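Tillanon two-arm bench kit: review after one budget cycle

Reviewed by Atif Hayat

Rating: 4 out of 5

I run a small teaching lab at a technical college, and last fall I had to decide how to spend an equipment line that was supposed to last the whole year. We wanted two small arms working over one table. I looked at the Arain pair, the Flinus starter cell and the Tillanon kit, and bought the Tillanon. These notes are mostly about money and planning. There are plenty of other reviews that cover reach and repeatability.

What you pay for

The kit was $2,820 for two arms with grippers, power supplies, clamps and a one-year seat for the simulator. The Arain arms felt stiffer when I tried them at a dealer, but they are sold one at a time and the grippers are extra. The Flinus cell comes with its own table and would not fit through our door without taking the frame off.

Shipping took 18 days. Everything on the packing list was in the box except one clamp, and that came the next week without an argument.

What the price leaves out

Budget for a table. The clamps want a straight front edge and a top that doesn't flex, and our old folding tables failed on both. Budget for a second outlet circuit if your room is old. We also bought spare finger pads, which cost $43 a set. Students go through them faster than the manual suggests, so I would put two sets on the first order.

The power leads are short. I bought extensions locally, and it would have been cheaper to add them to the original order.

The simulator

This is the part that decided it for me. The seat can be turned on as soon as the order is confirmed, so we had the simulator running while the hardware was still on a truck. Roald Dalen, who teaches the afternoon section, used that time to try table sizes and arm spacing before we spent anything on furniture. We had planned on a bigger table. After he ran the two-gripper pickup at a few spacings, we bought the smaller one and put the difference toward pads.

The task we planned around is simple. Both arms come in from the front edge and take hold of one long part, one gripper toward each end, with a few small blocks elsewhere on the table. If your layout can't do that without the wrists crowding each other, it is better to learn it before the purchase order goes in. 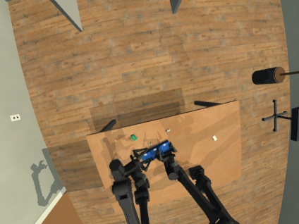

The simulator is not quick on older computers. Two of our lab machines could not run it at a usable speed, and I had to move a graphics card over from another room. Check this early. Renewal is $84 per seat per year, and the quote I was sent did not mention it. I found it in the license terms. For one seat that is fine, but a class set adds up.

Support

I wrote to them three times. Two answers came the same day. The third, about the renewal, took longer and needed a reminder.

Would I buy it again

Yes, for a room like ours. If you need to lift anything heavy, look at Arain and plan on spending more. I took off one point for the short leads and the renewal fee. Our second kit is on the request list for November, with the pads and extensions on the same order this time.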